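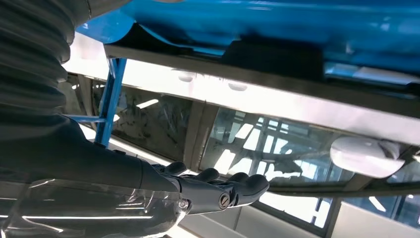 Figure 4.1 Dark gray hand and ribbed sleeve.

Chapter 4
The Color Consultation

Key terms: natural level, undertone, strand test, patch test, porosity, regrowth line

Most color services that go wrong go wrong in the chair before any product is mixed. The client asks for "honey," the stylist pictures one shade, and the client is thinking of another. This chapter covers the talk that comes before the color: what to ask, what to look at, and what to write down.

Allow enough time. A new client at the Flanwood training salon is booked for the consultation alone, and the color is done on a later visit. This gives time for a patch test, and it lets the client go home and think about cost and upkeep.

4.1 Finding the Natural Level

Level describes how light or dark hair is. Part the hair at the crown and look at the regrowth closest to the scalp. Hold the swatch flat against it, near a window if the salon has one. Warm bulbs can make a level 6 look closer to a 7. Check again at the nape, where hair is often darker, and record both numbers on the card.

Next, look for gray. Lift several sections and estimate the share of gray in each one. Hair that is more than 50 percent gray usually needs a different formula than hair with a few strands at the temples, and coverage is discussed in Chapter 6.

4.2 Asking About History

Ask what has been put on the hair and when. Include box color, henna, glosses, relaxers, and swimming. Clients often leave out anything they did at home, so ask about each item by name. Old color on the ends does not lift the way new growth does. If the answers are unclear, take a strand test from underneath and wait for the result before quoting a price.
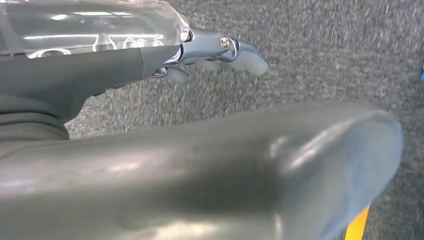

One reader of the last edition wrote that she had stopped asking "Have you colored your hair?" and now asks "What was the last thing you used on it?" She said she gets longer answers and fewer surprises at the bowl.

4.3 Filling In the Card

The Plultgate card, used in the exercises for this chapter, has a front side for history and a back side for formulas. Write the brand line, the shade, the developer, and the timing. "Same as last time" is not a formula. If the client brings a photo, note which part of it she likes: the tone, the depth, or only the cut.

Before you read on, take a blank card and fill in the front for your own hair, as far back as your ends go.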